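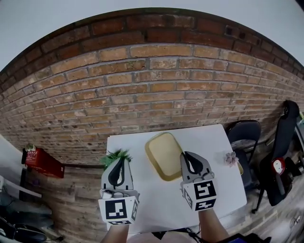
Setting Up a Side Table Against a Brick Wall

This guide applies to the meeting and waiting rooms on the ground floor of the Prerkusgate building. It explains how a side table is to be placed, cleaned and laid out before a room is opened to visitors. Staff at the Prestberg office may follow the same procedure where their rooms have exposed brick.

What you will need

One white rectangular table
One shallow tray, preferably in a pale color
Two small artificial plants or flowers
Two soft cloths and a bowl of warm water with mild dish soap
A soft hand brush
A tape measure

Step 1. Prepare the wall

Brush the brickwork from the top down, working along the mortar lines. Older brick near the floor sheds more dust than the rest and should be brushed lightly. Do not use water on it. Loose mortar should be reported to Osvaldo Fabbri in Building Services and left alone until it has been inspected. Sweep the floor before any furniture is moved in.

Step 2. Place the table

Set the table with one long side against the wall. Two people should lift it; dragging marks the floor and loosens the legs. Check that the table does not rock. If it does, turn the adjustable foot on the short leg until the top is steady. Leave at least 42 inches of clear floor in front of the table so that people can pass behind anyone standing at it.

Step 3. Clean the top

Wipe the surface with a damp, soapy cloth, then with a second cloth and clean water. Dry it fully. Brick dust scratches a white finish when it is rubbed in, so rinse the cloth often. Abrasive powders are not permitted on any table in the building.

Step 4. Position the tray

Place the tray toward the back of the table, a little to one side of the center. A slight angle is acceptable. The tray is intended for keys, pens and visitor cards. It should be empty when the room is opened in the morning, and food is not to be left on it overnight.

A pale yellow tray suits orange and red brick well. Trays in the Galli range may be ordered through the supply desk under item 508.

Step 5. Add the greenery

Stand one small green plant near the front corner on the left and a small flower toward the right-hand end. Pink and white flowers show clearly against brick. Keep both under 18 inches in height. Artificial plants should be dusted weekly with a dry brush and washed in January.

Step 6. Arrange the seating

Chairs belong beside the table. A black folding chair may stay open there during the day. Tall office chairs with headrests should be kept farther out, where they can turn without striking the table or the wall.

Requests for replacement items should be addressed to Raffaele Colombo, Room 167, using the Grorkura furniture form.

Last revised 24 October 2018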